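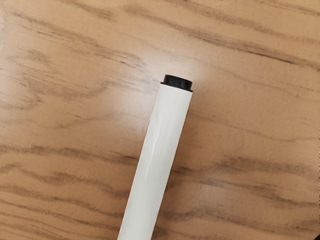 Permanent marker on a timber dining table, and the owners are back soon

Posted by Telma Mansilla, 11th August
Viewed 2,655 times

I am house-sitting for my aunt and uncle, who own very few nice things, and I have managed to write on one of them. The table is round, solid timber as far as I can tell, light honey colour with lots of grain. I was labelling freezer containers, being responsible for once in my life, and the marker went through the label and onto the tabletop. It now says "soup", backwards, in a place where a person eating soup would see it.

What I've tried: a damp cloth (nothing), dishwashing liquid (nothing, but a very clean "soup"), and moving the fruit bowl over it, which works well until somebody wants a mandarin.
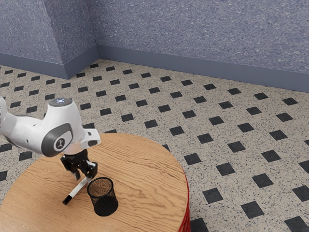
My flatmate says metho. My mum says toothpaste. My flatmate also once cleaned a suede couch with a garden hose, so I'm inclined towards Mum, but she has been wrong about vinegar for my entire childhood. I don't know what the finish is. It isn't shiny like the pub tables at home, and it doesn't feel oily either. There was a tin in the garage marked Plostlow but the rest of the label has rusted off and I'm not opening it.

Can this be saved without sanding? And if it has to be sanded, can it be done by someone who got a D in woodwork?

Bautista Orellana
Toothpaste. Works every time. Not the gel kind. Rub it in and leave it overnight.

Nicanor Maldonado
Please don't leave toothpaste on it overnight. Toothpaste is a mild abrasive that happens to taste of mint, and it does nothing extra while you're asleep except dry into the grain, where you'll be picking at it with a toothpick until January.

I've been repairing other people's tables for 11 years, and most of what I repair is the cleaning. The original mark is usually quite small and sitting in the middle of a large dull patch. So before anything else, stop rubbing.

The good news is that if there's a decent film finish on top, your ink is probably sitting on the finish and the timber hasn't met it yet. The bad news is that metho dissolves shellac rather cheerfully, and there are plenty of older tables about with shellac on them. Your flatmate may be right. I wouldn't bet your aunt's table on the garden hose man.
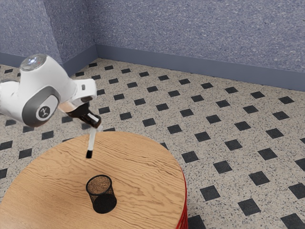

The order matters more than the product, so go from gentle to rude and quit the moment the ink is gone. Do a test somewhere out of sight before each one. Underneath the rim is traditional, though check it has the same finish as the top, as makers get lazy down there.

Find out what the finish is
Put one drop of metho on a cotton bud and touch it to the hidden spot for a few seconds. If it goes sticky, it's shellac and you put the bottle away. If nothing happens, you've likely got polyurethane or lacquer, though lacquer can soften a bit if you dawdle. A drop of water that soaks in and leaves a dark spot means oil or wax or very little at all, and in that case skip to the last part.

Draw over it
I know. Go over the old ink with a dry-erase whiteboard marker and wipe it off straight away with a paper towel. The solvent in the new ink can loosen the old. Yes, it will say "soup" twice as loudly for a moment.

Metho, if it passed the test
Dampen a cotton bud, don't soak it. Roll it along the letters, following the grain, and change the bud as soon as it picks up colour, otherwise you're just painting the table a tasteful grey. Wipe with a barely damp cloth and then a dry one.
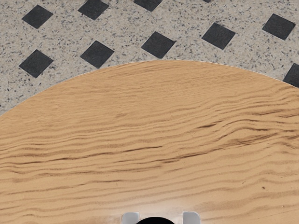 Toothpaste, since it will come up at Christmas
A pea-sized bit of plain white on a soft cloth, light pressure, with the grain, then wipe it all off. Bautista isn't wrong that it can work. It may leave a flat-looking spot on anything with a sheen, and a bit of furniture wax will hide some of that.

If it's oiled or bare
The ink has gone into the timber and you're looking at fine sanding and re-oiling. A D in woodwork is fine for a shelf. For the middle of somebody else's table I'd ring the somebody else. And leave the 2,000 grit paper at the shop, whatever the bloke there tells you. It polishes beautifully and will take until retirement to remove a letter.

Telma Mansilla
Update. Metho drop on the underside did nothing, whiteboard marker got rid of most of it, and two cotton buds of metho did the "ou". There's a faint "p" left if you crouch near the window. My uncle is not a croucher. I'm leaving the fruit bowl where it is.

Mirta Ocampo
Does the whiteboard marker thing work on laminate? Asking about a desk, a nine-year-old and the word "bum".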